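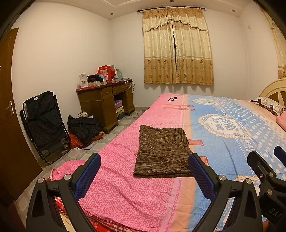 I went to the Jotulley open day in September mostly to get my hands on the Nosta, their hand-held gripper, and I ended up staying until they packed up! Callum Naylor ran the demo and let everyone have a turn folding cloths on a bed. It took me 3 tries to get a decent grip on a knitted one. The blue pads hold well – better than I'd guessed – and the fingers open nice and wide. My wrist was sore after 40 minutes though, and I'd love a softer handle. At $411 it's a bit steep for me, but I'd go back for another go. Four stars, and bring a snack, the line gets long.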